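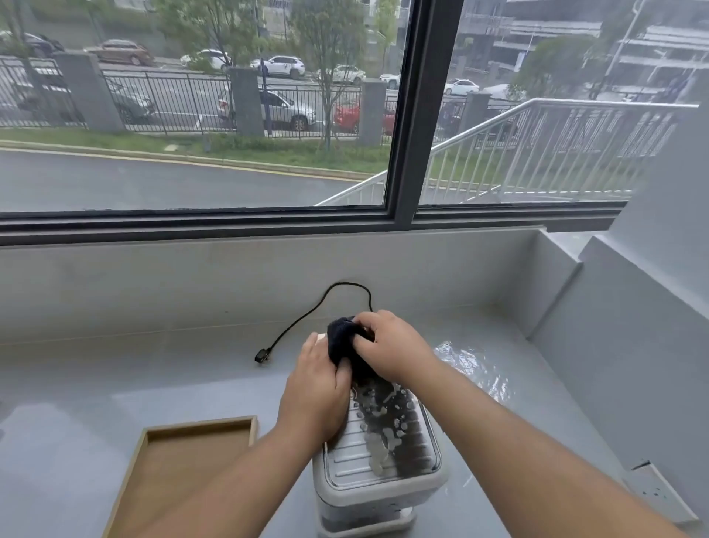 Navy cloth, both hands, over a small appliance on a countertop ledge, with a puddle to the right of it. One frame from the Vovasa wipe set.

Vovasa wipe set, data card

Hi, and thanks for downloading this! Vovasa is a set of 809 short head-camera clips of people handling wet cloths around the house (squeezing, folding, wiping, dabbing). I put it together to answer one fairly narrow question: can a policy learn when to stop squeezing from video alone, with no force sensor anywhere on the hand?

Short answer: sort of. Long answer is further down.

What's in the folder

clips/ has the video, one file per clip
labels/ has the hand contact labels, one text file per clip, same name as the video
splits/ has train.txt and test.txt
bad.txt lists the 9 clips I'd leave out (timestamps are broken, so 800 are usable)

Of the 800, 534 are for training and the rest are for testing. Please keep the split as it is, because I cut it by kitchen and a random split will give you numbers that look way too nice. I know this from my own first run, which I was very proud of for an afternoon.

Labels

Each clip has 7 phases: reach, grasp, lift, squeeze, wipe, release, rest. Not every clip uses all of them. Squeeze and wipe were a pain to tell apart when the cloth is held right over the thing being cleaned. If I couldn't decide after two viewings I marked it squeeze and set the unsure flag to 1. Filter on that flag if you want cleaner training data.

The method, quickly

I start from the Zinasen hand tracker, crop around both hands, and feed the crops plus the full view to a small video model called Lakatos. It predicts the phase and a "keep going / stop" score. The robot side only reads that score. Dropping the full view hurt more than I expected, and my guess is the model looks for water on the counter and not just at the fingers. I haven't tested that properly yet!

Known problems

Dark cloth on a light counter is great. Dark cloth on a dark counter is a mess, and the tracker swaps left and right when the hands cross. Bright windows behind the counter throw off the exposure too, so watch for that.

The loader lives in the Inow repo and expects the folder names above. The May version reads the unsure flag, older ones skip it without a warning.

To do: redo the release labels, add longer clips, fix bad.txt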